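Two hours free at the Panari Centre, and how to spend them

The parking at Wirkstead's only indoor shopping centre changed on 13th May, and the machines have been cross about it ever since. 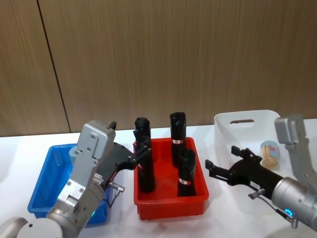
Gwion Wynne wrote in to ask whether the first 2 hours are free for everyone or only for people who buy something, as he'd gone in for a look at some slippers, left without any, and spent the drive home waiting to be fined.

They are free for everyone, Gwion. You may look at slippers with a clear conscience. The free spell starts when the barrier lifts on the way in, so the time you spend circling level one behind somebody who is thinking about leaving does come out of your allowance. After that it's the old hourly rate until six, and a flat charge in the evening. You type your registration into the machine by the lifts before you go back to the car. The machine by the Nicholas Street doors also takes registrations but is having trouble with the letter B, so if you have one, use the lifts.

Now to the shops, which is what the centre would prefer us to talk about.

The top floor is filling up again. The old carpet showroom has been split down the middle, and one half opened at Easter as a haberdasher's with a proper cutting table and a wall of zips. The other half has brown paper over the windows and a sign saying something exciting is coming. The sign has faded a bit. Eifion Rees, the centre manager, would only tell us that it's food, that it's a name people will know, and that it should be trading by July. Our money is on baked potatoes.

Downstairs, the shoe repair kiosk has moved out of the draught and into the unit beside the chemist. Same man, same hammer, more room to queue. He now does watch batteries while you wait, and keys while you wait slightly longer. The card shop has taken over his old pitch for wrapping paper – you'll find it blowing about near the automatic doors.

The number 38 bus still stops on Nicholas Street, directly outside the main entrance. The 106 doesn't. It has been sent round by the swimming baths while the gas people have the road up, and the temporary stop is a pole in a bucket of cement opposite the dentist's. Anyone coming in from Grarnalthorpe should allow a bit longer and wear the other shoes. The ordinary route is due back once the hole is filled, and we have all seen the hole.

Late opening stays on Thursdays, until eight, though "late opening" has always been a matter of opinion among the shops themselves. The department store, the chemist and the bookshop keep to it. The greengrocer shuts when he has sold his strawberries. The café on the mezzanine stops doing hot food at half past six, then puts the chairs on the tables around you in a meaningful way.

A word on the gift cards. The centre's own card can now be spent in 30 of the shops, up from a good deal fewer last year, and the list is on a board by the information desk. It doesn't include the supermarket, the post office counter or the ride-on fire engine. Begoñe Paredes on the desk says the fire engine is the one she gets asked about. Cards bought before the change are still good until the date printed on the back, and she can check the balance for you if the strip has worn off in your purse.

The toilets on the ground floor are open again after the retiling, and very smart they are too. The hand dryers have been replaced with something a great deal more powerful, so hold on to your receipts. The baby changing room has moved round the corner next to the photo booth.

Lost property is held at the desk for a month before going to the hospice shop. At present it includes one good umbrella, one child's wellington (left foot, green) and a boxed fondue set that still has its ribbon on. If you are the owner of the fondue set, come in before six with some idea of what colour it is. If you were given it and left it there on purpose, your secret is safe with us.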